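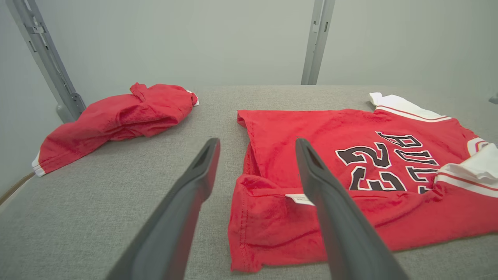

Groreo folding cell — maintenance and setup meeting

Minutes, May, 10.00 am, Dundetetti workshop

Present: cell operators (two), maintenance, data lead, site supervisor
Apologies: purchasing

1. Previous minutes

Accepted with one correction. The spare fingers ordered in the last round were for the right arm only, so the left arm set is still to be ordered. See item 3.

2. State of the cell

The operators reported that the cell has been running on the sportswear program, jersey and shorts sets, on the grey padded table. Maintenance went through the log. There were 14 stops since the last meeting. Most were missed grasps at a hem or waistband and were cleared from the console. Two were cable faults on the right arm and needed the cell powered down.

The table cover has shifted toward the wall again. It was pulled tight and re-clipped before the meeting. Operators are to check it at the start of each shift and write it on the sheet even if nothing has moved.

3. Gripper fingers

Discussion on how often to change them. The manual from Trukari says to inspect at 2000 cycles and leaves replacement to the user. Maintenance would like a fixed change at every second inspection. The operators felt this was early for the right arm, which does less of the dragging. Agreed to keep inspecting at 2000 cycles and to change a finger when the tip edge can be felt as rounded with a fingernail. To be looked at again once there are two more inspections on record.

Both fingers on an arm are to be changed together. After a change, run the open and close routine with the table clear, then check the tips meet level before any garment goes down.

Action: maintenance to order left arm set. 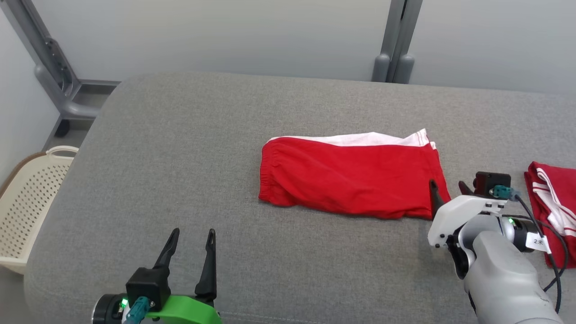 Right arm at the red shorts on the padded table, left gripper in the foreground.

4. Wrist cameras and cables

Both cable faults were traced to the run behind the right wrist. The cable had been tied too short and was pulling at the plug when the wrist turned all the way over. It has been re-tied with more slack. Maintenance asked that no one add ties between the wrist and the forearm without saying so.

Camera lenses are to be wiped with the dry cloth only. The spray has been moved out of the cell cupboard.

Wrist camera calibration was redone on both arms using the 33 mm target. The right came good first time. The left was outside tolerance and the mount screws were found loose — they have been tightened, with thread locker, and the calibration repeated. The data lead asked for the calibration file to be saved under the date and arm, and for the old ones to be kept.

Action: maintenance to put a photo of the correct cable run inside the cupboard door.

5. Arm speed

The operators asked to go back to the faster setting. It is now at 40 per cent, set after the left arm knocked the frame post. The supervisor is willing to raise it once the keep-out zone around both posts has been re-entered and tested by hand. No change until then.

Action: data lead to re-enter zones; operators to test with the arms in manual.

6. Garment handling between runs

Some runs have started with the last set still on the table. The start sheet will now have a line for which garments are on the table and where. Printed jerseys are to be shaken out before they are put down, as the lettering sticks to itself when the cell has been sitting warm.

The Sheikh order for extra plain shirts has not arrived. Purchasing to be asked.

7. Other business

Request for a second stool at the console. Approved.

The emergency stop on the operator side was tested and works. The wall side one was not tested, and is to be done before the next shift.

Question about whether the night shutdown should leave the controllers on. Maintenance prefers them off at the wall — the fans are noisy and the dust filters are due. Left off for now.

Action: maintenance to clean or replace filters.

Next meeting in June, same time. Closed 10.50 am.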